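How to Hold Two Opposing Wants Without Forcing a Choice

Most of us carry pairs of wants that pull against each other. You want rest and you want to get ahead. You want company and you want to be left alone. The exercise below takes 22 minutes and needs a pen, paper and a quiet seat.

Step 1. Name the pair

Write each want as a short sentence starting with "I want." Keep them the same length if you can. Dymphna Sheehan, who taught me this at the Ruvel retreat in August, has people cross out every "should."

Step 2. Give each side a page

Spend 10 minutes on the first want. Write what it has given you and what it is afraid of losing. Then turn the page and spend 10 minutes on the second. Do not argue with the first page while you write the second.

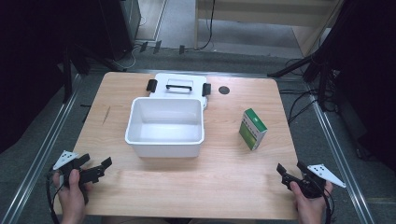 Step 3. Read both pages aloud

Use the same tone of voice for each. If one page makes you speed up, go back and read it again slowly. This takes the last 2 minutes, or longer if the pages are full.

Step 4. Look for the shared root

Underline any word that shows up on both pages. My own pages on work and rest both had "safe" on them, and I hadn't seen it until I underlined it. Write one sentence that begins with the shared word. If no word repeats, leave the pages overnight and try again.

Step 5. Pick one small act

Choose something you can do tomorrow that serves both sides a little. A walk to work counts. So does saying no to one meeting.

Repeat with the same pair after a week, on fresh paper. Keep the old pages so you can compare them.

Elba Troncoso
Oct 1, 2022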